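About Kiltisitz

Kiltisitz is a small air and climate measurement group based in the old weighing station at Gough. We build, calibrate and look after low-cost sensors that record ozone, black carbon and fine particles near the ground, and we share every reading with anyone who wants it. We love this work, and we hope some of that comes through on these pages!

The whole thing began with a weather balloon and a borrowed ozone sonde. Raíssa Vieira was finishing her doctorate on smoke plumes and wanted to know what happened to them once they sank into the valleys, where the big research aircraft can't fly and the satellites see mostly haze. Mared Prydderch had spent years repairing gas analyzers and had a garage full of spare pumps. They put six instruments on six rooftops that first summer, and by July they had a record of nighttime ozone that neither of them could explain. (We can explain most of it now. Ask Raíssa about drainage flow, but bring a chair.)

Today the network has 116 stations, from school roofs to ridge-top fire lookouts. Each one runs on a small solar panel and sends its readings every few minutes to our server, where they are checked against two reference instruments we keep at Gough. The raw files stay up alongside the corrected ones – we think people should be able to see what we changed.

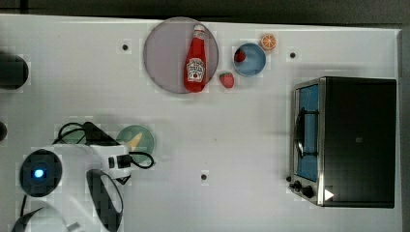 Our main instrument is called Pameo. It's a shoebox-sized unit that measures particles in several size ranges along with temperature, pressure and humidity, and it is on its fourth version. The third had a terrible inlet that filled up with spiders, and we learned a lot from it. The plans, parts list and firmware are free to download, and we've heard from people building their own as far away as the coast of Chile, which made our week.

Cumance is the other half of what we do. It's a modeling project that takes the station data and works out where a given parcel of air has been over the past few days, using a grid cell of 500 meters. Graduate students use it for case studies, and two county health offices check it during fire season.

We also teach. Around 200 high school students come through the workshop each school year to solder a board, take it outside and argue about what the numbers mean. Those arguments are some of the best science talk we hear!

The workshop is open to visitors on Thursday afternoons from 2 p.m. Come in by the side door, as the front one sticks in damp weather. If you have a roof with a clear view to the west and would like to host a station, please write to Mared through the contact page and tell her how high it is and whether there's a chimney nearby.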